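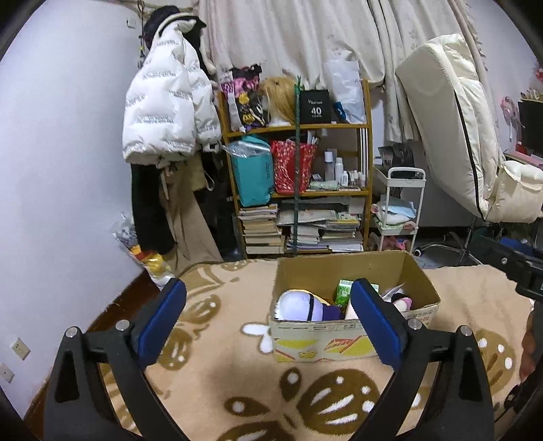
An open cardboard box on a beige fleece blanket, with a plush item inside.

Catanura Family Rooms
Interim Progress Report to the Trandberg Fund
Submitted 3/5/24

1. Purpose of the grant

The Trandberg Fund awarded Catanura a two-year grant to furnish and run overnight rooms for families whose children are being treated at hospitals far from home. The grant covers bedding, room supplies, laundry service, the evening desk and a share of utilities. It does not cover rent or building repairs, which are paid from our general budget. This report covers the period since our last submission in October.

2. Rooms and occupancy

All 8 rooms named in the grant agreement are now open. Six were in use at the time of our last report. The remaining two, on the upper floor of the Van Loon building, were held back by a delay in the fire door inspection. The doors have since been approved and both rooms have been taking families.

We provided 200 family nights during the period, which meets the target set out in the agreement. Most stays are short, and families often extend them by a night or two as treatment schedules change. Longer stays remain difficult to plan for. Under our present rules a family may keep a room for up to two weeks, after which the desk reviews the booking with the hospital social work office. We would like to discuss with the Fund whether this limit should be raised for families who live the farthest away.

3. Bedding and room supplies

The first order of sheets, pillows and blankets has been delivered in full. The second order was reduced after we found that the mattress covers bought in the first year were holding up better than expected. The savings were moved to towels, where losses have been higher than we budgeted for. This change falls within the limit for transfers between lines and did not require prior approval.

Donated toys and soft items are accepted at the desk under the written policy shared with the Fund last year. Items must be new or washable. Anything that does not meet the policy is returned to the donor or passed on to a local thrift store.

4. Laundry

Laundry continues to be the most demanding part of the operation. The in-house machines can keep up with normal turnover, but not when several rooms change on the same morning. We have therefore signed a service agreement with an outside laundry for peak days. Pickup is at the side entrance before breakfast. The first invoices were higher than the quote because of a minimum weight charge that had not been explained to us. The laundry has agreed to drop the charge on later invoices, and we have asked for a credit on those already paid.

5. Booking system

Bookings were moved from a paper ledger to Plullex at the start of the period. The change went less smoothly than planned. Two rooms were double booked during the first month, and in both cases the second family was placed in a nearby motel at our expense. The cause was a setting that released a room at noon even when the stay had been extended. The setting has been corrected, and the desk now confirms every extension by phone – a step we intend to keep.

Hospital social work offices can now send requests directly through the system. A number of them still prefer to call, and the desk continues to take requests by phone.

6. Staffing

The evening desk was short one position for much of the period. Day staff covered the gap with extended shifts, and the overtime line is overspent as a result. The position has been filled and training is complete. Wages saved during the vacancy offset most of the overtime, and we do not expect to ask for additional funds under this heading.

7. Spending to date

We have spent 40 percent of the second-year award. Bedding and utilities are slightly under budget. Laundry is over budget for the reasons given in section 4. A full statement by line is attached to this report, together with copies of the laundry agreement and the fire door approval.

8. Next period

Work planned before the final report includes replacing the hallway carpet in the Van Loon building (from general funds), a short written survey for families at checkout, and a review of the stay limit. The draft survey will be sent to the Fund for comment before it is put into use.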